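Garnamberg Hill Climb

The Garnamberg Hill Climb is a motor sport event held each year on a closed public road between the village of Pakska and the upper car park of the Garnamberg. Cars run one at a time against the clock. The course is 2182 metres long and includes nine numbered corners. The event is open to saloon cars, sports cars and single-seaters, and has a separate class for vehicles with electric drive.

Course

The start line lies beside the Pakska sawmill, on a level stretch of road. The first 300 metres are almost straight and end at Mill Bend, a slow left-hander with a stone wall on the outside. The road then climbs through woodland to the Tresstead hairpin, where the gradient is at its steepest. Above the hairpin the trees thin out and the corners become faster. The finish line is placed before the last bend so that drivers have an uphill road on which to slow down.

The surface is public asphalt and is not relaid for the event. Damp patches often remain under the trees until midday, and times set in the morning runs are usually slower for that reason. Permanent crash barriers stand at five of the corners. Straw bales, used in earlier years, were replaced by water-filled plastic blocks when the course was last inspected.

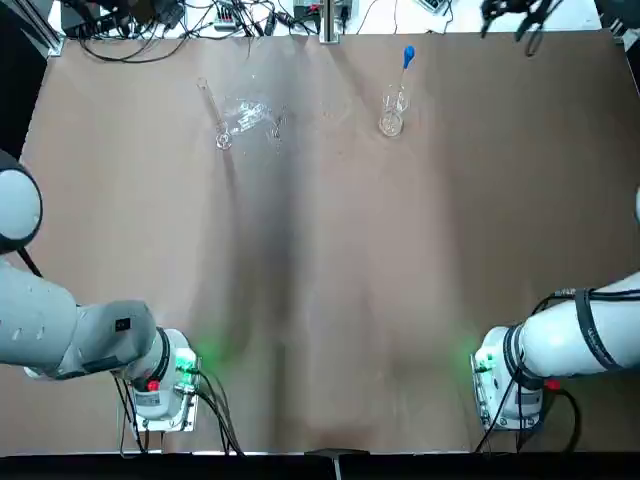
Format

Practice takes place on Saturday and the timed runs on Sunday. Each driver is allowed two practice runs and three timed runs. The two best timed runs are added together to give the result. Where two drivers have the same total, the better single run decides the order. A driver who fails to complete two timed runs is not classified.

The entry is limited to 66 cars. Places are given first to drivers who finished in the previous year, then in order of application. Applications open in March. Cars leave the line in class order, beginning with the smallest engines, and the following car is held until the course is reported clear. A red flag at any marshals' post stops the run, and the driver affected may return to the start and run again.

Timing

Times are taken by light beams at the start, at the exit of the Tresstead hairpin and at the finish. They are recorded to the 1000th of a second. The beam at the hairpin gives an intermediate time only and has no effect on the result. A second set of equipment, with its own power supply, runs alongside the first and is used if a beam fails. 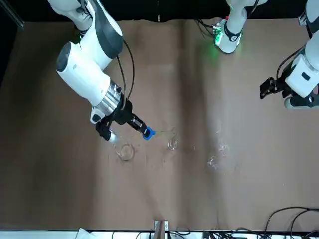 Jointed arm with a two-finger gripper over a surface covered in brown paper.

Classes

Saloon cars are divided by engine size into four classes. Sports cars and single-seaters have two classes each. Turbocharged engines are placed in a class by multiplying their actual capacity by a fixed factor. Electric cars run in one class regardless of power, with a limit on total weight. Tyre warmers are banned in all classes.

Awards

The Awwad Cup is given to the driver with the lowest combined time. Class winners receive a plaque. A further award is made to the best newcomer, meaning a driver who has not previously been classified at the event. The course record stands at 41 seconds above one minute and was set in a single-seater.

See also

Hill climbing (motor sport)
Sprint racing
Tresstead Circuit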